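4.2 Calibración de la pinza Kestum

Antes de empezar, compruebe que el brazo está en reposo y que la parada de emergencia queda al alcance de la mano.

1. Encienda el controlador Motier y espere 2 minutos.
2. En el menú Herramienta, elija Pinza paralela e introduzca el código 3654.
3. Abra los dedos por completo y pulse Fijar cero.
4. Coloque la bandeja con una sola herramienta dentro, tumbada en el fondo.
5. Lleve la pinza sobre la bandeja en modo manual, con la velocidad limitada al nivel bajo.

PRECAUCIÓN: no introduzca las manos en el recinto con el brazo activado. 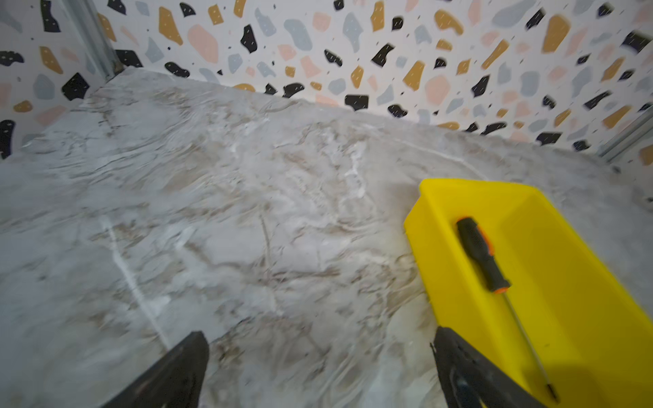 6. Pulse Guardar posición. El valor queda en la memoria 400.
7. Repita los pasos 4 a 6 si cambia de bandeja o de dedos.

Nota: la calibración se revisa cada 1000 ciclos. Si aparece el aviso E-2, vuelva al paso 3.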